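Pilmont Family Lodging
Bedroom Refresh and Linen Program
Progress Report to the Marchand Fund
Submitted 8/14/18

Period covered and purpose

This report describes work completed under the second grant installment for the bedroom refresh at Pilmont. The grant supports the replacement of worn beds, bedding and soft furnishings in the rooms used by families staying near the Grodemen children's clinic. It follows the layout requested by the Fund: work completed, spending, difficulties, and plans for the next period.

Families stay with us for anything from a single night to several months. The bedroom is the only space in the building that belongs to one household at a time, and guest comments over the past two years have returned repeatedly to the same matters: thin pillows, sheets that slip off the mattress corners, and rooms that children find unwelcoming. The work plan was drawn up from those comments.

Work completed

The original plan called for 13 bedrooms to be refreshed over the full grant term. Eight are now finished and back in use. Work in each room followed the same order. The old bed and mattress were removed, the walls were patched and painted white, the new bed was assembled, and the room was left open for two nights before being made up for guests.

Old mattresses were collected by the county bulk service. Bed frames in fair condition were offered to the Nello furniture exchange, which accepted all but two. The remaining two had split side rails and were discarded.

Linen purchasing is nearly complete. A total of 233 pieces have been received and entered in the linen register, including fitted sheets, flat sheets, pillowcases and mattress protectors. Each piece was washed once before use and marked inside the hem with a room letter. Marking has made sorting after laundry faster, and evening staff no longer have to open several bundles to find a matching set.

Fitted sheets were bought in plain light colors only. Staff asked for this because stains are easier to see and treat, and a sheet from one room can stand in for a sheet from another. Pattern and color have been kept to the pillows, where a change costs little and children notice it first.

Spending

Spending for the period remains within the approved budget. The only line showing a meaningful variance is pillows and pillowcases, which closed the period at $1669. This is above the original estimate. The difference was covered by savings on paint, which a local supplier provided at a reduced rate, and no transfer from another grant line is requested. Receipts are held at the Pilmont office and will be sent with the annual statement.

Difficulties

Two matters slowed the work. The first was delivery. One shipment of fitted sheets arrived in the wrong depth and would not stay on the new mattresses, which are thicker than the old ones. The supplier exchanged the full order, but the exchange delayed three rooms. Mattress depth is now written on every order form.

The second was occupancy. The house was full for much of the summer, and a room could be closed only when a family left and the next arrival could be placed elsewhere. Management chose to let the schedule slip and turned no family away for the sake of the work. The remaining rooms are affected by the same limit, and the dates given below allow for it.

Use of patterned pillows

The proposal set aside a small sum for pillows that would appeal to younger guests. Plain pillows remain the standard issue for adults. Patterned and character pillows are kept in the second-floor linen closet, and a child may choose one on arrival. They go through the same wash cycle as all other bedding. 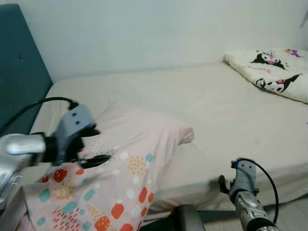

Are the patterned pillows kept by the child at the end of a stay?

They remain with the house and return to the linen closet after washing, although a family may ask at the front desk to take one home, and such requests have been granted so far.

The pale pink pillow with the scattered print of colored blocks and dots, and the white one with the Kuromi figures, are typical of the selection. Both sit well against the cream-beige sheet and the dark teal headboard. Upholstered headboards were a late change to the plan - guests had asked for something softer to lean on while reading to a child - and they need regular brushing. A brushing schedule has been added to the housekeeping checklist.

Plans for the next period

The five remaining bedrooms are scheduled for completion by the end of November, subject to occupancy. Work will begin with the two ground-floor rooms, where access is easiest for guests with limited mobility. Bed height in those rooms will be checked with clinic staff before any frame is ordered.

A short comment card on sleep and comfort will be placed in each finished room. Responses will be included in the next report, together with the updated linen register and a list of any pieces withdrawn from use. Pilmont also asks the Fund to confirm whether spare mattress protectors may be charged to the current linen line or should be held over to the following year.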